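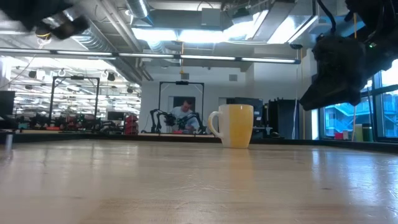 Re: Tea tastes flat since we moved

On 1 February 2024, a member of the list wrote:

> We have moved to a town with very hard water and now all our
> black tea tastes flat, with a thin film on top. I tried more
> leaves and a longer time in the pot and it only got bitter.
> Is a filter worth the money, or should I buy bottled water?
> I drink mostly the Samimetti breakfast blend.

Hello,

I had the same trouble when I came to Jerach, where the water is very hard. The film comes from the minerals in the water together with the tea. With more leaves you will not get rid of it, as you have seen.

I first used bottled water with a low mineral content. The taste was much better, but I got tired of carrying it up the stairs. After that I bought a Softić filter, the kind which goes under the sink. Mine had done 1,754 liters by the counter when I changed the cartridge in January, and by then the film was already back – so please do not wait as long as I did.

What I do now for the Samimetti blend: I fill the kettle fresh every time, I pour as soon as it boils, and I take the leaves out after 4 minutes. My sister leaves them in for 10, but she takes a lot of milk.

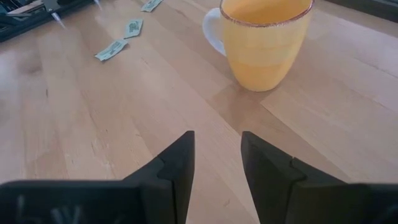
The tabletop where I do my tastings, light wood in long strips.

If you are not sure about the filter, please make a small test first. Brew 2 pots with the same weight of leaves, one with tap water and one with bottled, and let somebody else pour so that you do not know which is which. For me the difference was very clear with black tea and quite small with green.

One question from my side. Has anybody on the list tried the Muker smoked tea with soft water? In my old city it was too strong for me, but I would like to give it another chance.

Best regards from Jerach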